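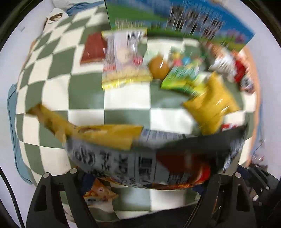

Snack packages on a green and white checkered blanket.

To: Residents' list, Stinevden Court
Subject: Re: Shared kitchen on the second floor: shelf space, food storage and closing time

Dear residents,

The Housing Office has received several replies to the message sent to this list on Monday. The message is quoted below for those who joined the list after it went out, and our answers follow.

> To: Residents' list, Stinevden Court
> Subject: Shared kitchen on the second floor
>
> Dear residents,
>
> From the start of June the shared kitchen on the second floor
> will operate under revised rules. Each apartment on the floor
> will be assigned one shelf in the dry goods cupboard and one
> section of the refrigerator. Shelves will be labeled with the
> apartment number. Food left outside an assigned shelf will be
> moved to the holding crate by the door and kept there for
> 3 days, after which it will be discarded.
>
> The kitchen will close at 11 p.m. The laundry room and the
> reading room are not affected.
>
> Comments may be sent to this list or left in the Office
> mailbox in the Guner Street lobby.
>
> Housing Office

Assigned shelves

Two residents asked whether shelves may be exchanged. They may, provided that both apartments inform the Office in writing. The labels will then be changed by Office staff. Please do not move the labels yourselves. During the last arrangement labels were moved without notice and food belonging to one apartment was thrown away by mistake. The Office reimbursed the resident in that case but does not intend to do so again where labels have been moved.

Apartments in which more than one household member cooks will still receive one shelf. We are aware that this is tight for larger households. The cupboard was installed when the floor had fewer occupied apartments, and a second cupboard has been requested in the next maintenance budget. A decision on that request is made by Korletey Property Services, which manages the building, and we will write to the list when we have it.

Apartment 101 is on the first floor but has used the second floor kitchen by agreement while its own stove is out of service. That agreement continues until the repair is finished. A temporary shelf will be marked for it at the bottom of the cupboard.

Opened packages

Several replies concerned opened packages. Chips, crackers, cookies, cereal and similar items may be kept on the assigned shelf after opening if they are closed with a clip or placed in a container with a lid. Flour, rice, sugar and dried beans must be in a lidded container from the day they are opened. The pest control contractor found pantry moths in the cupboard at its spring visit, and its report named open flour as the likely source. The treatment had to be carried out twice.

Unopened packages need no container. Residents are asked to check dates when they clear their shelves.

One resident wished to know whether food may be stored in the reading room during the summer, when the kitchen becomes warm. It may not. Food may be eaten in the reading room, as before, but must be taken away afterward.

The free shelf

The top shelf on the left side of the cupboard remains the free shelf. Anything placed there may be taken by any resident. Items should be unopened, within date and in their original packaging so that the ingredients can be read. This last point was raised by a resident with a nut allergy, and the Office asks that it be observed strictly. Home-baked goods may be offered on the counter with a note of the ingredients and should be removed the same evening.

Refrigerator

The refrigerator will be emptied and cleaned on the first Monday of each month, beginning at 9 a.m. Residents who wish to keep their food should take it out before that time. Office staff cannot sort through items or hold them elsewhere during cleaning. The section doors in the new Celent refrigerator do not lock, and locks may not be added.

The freezer drawers are shared by all apartments on the floor. Please write the apartment number on anything placed in them. Unmarked items will be discarded at the monthly cleaning.

Closing time

The closing time drew the largest number of replies. Residents who work evening shifts pointed out that they would be unable to prepare a meal after returning home. The Office has discussed the matter with the apartments next to the kitchen, and the following has been agreed. The stove and the extractor fan will be switched off at 11 p.m. as announced. The microwave, the kettle and the refrigerator may be used at any hour, with the door closed. The kitchen reopens fully at 6 a.m.

This arrangement will be reviewed at the residents' meeting in September. Complaints about noise before then should be sent to the Office directly and should give the time at which the noise occurred.

Holding crate

The period of 3 days stands. Requests to extend it to a week were considered, but the crate is small and stands in a passage that must be kept clear. Residents who will be away may ask the Office to leave a note on their shelf. Perishable food found outside the refrigerator will not be placed in the crate and will be discarded the same day.

Replies to this message go to the entire list. Matters concerning a single apartment should be sent to the Office address only.

Housing Office
Stinevden Court

Contact the Housing Office | Copyright Stinevden Court Housing Office | Back to top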